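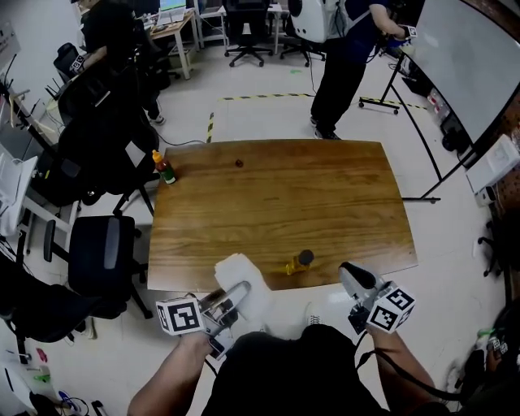 Horari
Opening hours for places to eat in Mestmont and Tenora

README, last touched in September. Quick pass before I lose the thread again, will tidy later.

What it is

A plain table of when cafes, diners, lunch counters, bakeries with seats and takeout windows say they're open, and when they were open when one of us went and looked. Two towns, Mestmont and Tenora, plus the strip along Scanlon Road that both towns claim. CSV files, one row per place per weekday per source. No app. No API. Somebody asked for a map, there's lat/lon columns, go nuts.

Started as a list on my fridge. Got tired of driving over to Tenora for eggs and finding the chairs up.

What's in the folder

places.csv - one row per place. Name, street, town, kind, seats yes/no, lat, lon, place_id.
hours_posted.csv - what the door sign said.
hours_web.csv - what the place's own site or social page said.
hours_seen.csv - what we found when we showed up or called.
holidays.csv - holiday closings, spotty.
notes.csv - free text keyed on place_id. Read this one before you mail me.
old/ - the first version, different column names, don't mix it in.

The join key is place_id everywhere. It never gets reused. If a place closes and another one opens in the same building that's a new id, even when it's the same owner and the same menu. Exception is the bakery on Scanlon Road that changed its name over a dispute with the landlord, kept the id on that one, see notes.

Columns that need explaining

day: mon, tue and so on, lower case. The "weekdays" value from the old version is gone, all expanded out.

open, close: 24 hour clock, local time, text not a time type. A place that closes after midnight gets a close value smaller than its open value. This is on purpose. Do not "fix" it by swapping them, I've already merged one pull request that did that and had to back it out.

kitchen_close: when they stop cooking, if different. Mostly blank. Blank means we don't know, not that it's the same as close.

split: y if they shut in the afternoon and come back. Second stretch goes in open_b and close_b.

until: for signs that say "till sold out" or "till we're tired". close is blank and until has the wording off the sign, spelled how they spelled it.

source: door, web, visit, phone.

confidence: high, mid, low. My call mostly. High means two sources agree and one of them was a person. Low is a faded sign or a web page with a dead menu link on it.

by: who collected it. MC is Mairéad Carroll, who did nearly all of the Tenora side and the whole phone round. The rest is me, blank = me.

How it was collected

Walked it, mostly. Door signs got copied down by hand and typed in the same night. Web hours were copied over in one go so they'd be comparable to each other, then left alone. Visits happened whenever one of us was going to eat anyway, so lunch is very well covered and 7 pm is not. Breakfast is good for Mestmont and thin for Tenora. Sunday evening is basicaly guesswork.

Phone calls: Mairéad called every place with a listed number and asked what time they close today. Not "what are your hours", becuase people read you the sign if you ask that. Asking about today gets a real answer. If no one picked up during posted hours she tried again a different day, and after 2 tries it went in as no_answer. A no_answer is not a closed. Please don't count it as closed. A lot of lunch counters just don't pick up at noon, they're busy.

Scanlon Road got done last and fastest. Treat with care.

Coverage

About 90 places between the two towns. Should be everything with a door and food you can eat there or right outside. Left out: gas stations, even the one with good tamales. School and hospital cafeterias. Church suppers. Food trucks, which I wanted in and gave up on, no fixed spot and hours depend on weather. Bars are in only if the kitchen runs most nights.

Of those, 70 have a door sign we could read. The others have no sign, or a sign for a previous business, or a chalkboard that only ever says OPEN.

The chain places are in but honestly not interesting, their hours match everywhere. Filter kind = chain if you want them gone.

Things I've noticed, not analysis

Web hours are wrong more than door hours. Usually wrong on the late side, page says nine, door says eight, lights off by quarter to.

Monday is the mess. Lots of places close Monday and a bunch of them don't say so anywhere you'd look. One has it on the back of the menu.

Diners keep their hours. The older the diner the better it keeps them, from what I've seen, but there's no founding year column so you can't check me on that.

"Kitchen closes 30 minutes before" is on a lot of signs and means different things at different places. At some it means the fryer goes off. At others you can still get a plate if you ask nice.

Known problems

Daylight saving: ignored. All local time.

Summer hours. Several Tenora places by the water run longer in summer and we only caught that partway through. There's a season column in hours_posted with summer or regular, but nothing in hours_seen, so if a visit disagrees with a sign check the month first. Adding season to the visits is on the list.

Duplicate rows for the noodle place on the Mestmont square, it has 2 entrances and 2 signs and they disagree. Both kept. The side door is right.

lat/lon are off for a few places on Scanlon Road, one pin lands in the creek. Good enough for a town map, not for routing.

Names with accents got mangled in the old version and I think I got them all in this one. Open the files as UTF-8. If you open them in a spreadsheet by double clicking it will chew up the accents AND turn some of the times into dates. Import them as text.

holidays.csv is Thanksgiving and New Year's mostly. The rest is whatever people told us.

What it's fine for

Deciding where to go. Town planning homework. Comparing posted vs real hours, that's sort of what it grew into. Printing out for your mother, I did a big type version of just the diners and it lives on her side of the kitchen door now.

What it's not fine for

Ranking places. Calling anybody out. A small place with one cook closes early when the cook is sick, and there's a row in here that makes it look like they lied. If you publish something that names a place, call them first, get the current hours, put those in.

Also not for anything live. Hours move. This gets updated when I get around to it.

Privacy

No staff names in the files. Phone numbers are the public ones. Early on notes.csv had a few first names in it ("ask for so and so, she'll know"), those got pulled. If I missed one tell me and it's gone same day. Owners can ask to be taken out, one did, they're out.

Fixing something

Easiest is an issue with the place name and what the sign says now. A row in the right format is better but don't sweat it. Say where you got it, door or web or you were standing there hungry. Corrections from owners go in as source = phone whether they phoned or not, I know, legacy.

Don't send scrapes. Got one big one already, and it was the same wrong web hours again.

License

Do what you like with it, credit Horari, keep this readme with the files if you pass them on.

To do

season column in hours_seen
Sunday evenings, both towns
redo Scanlon Road on foot, both sides
kitchen_close for the late places
ask the pie place what "most Thursdays" means
move old/ out of the main download, people keep grabbing it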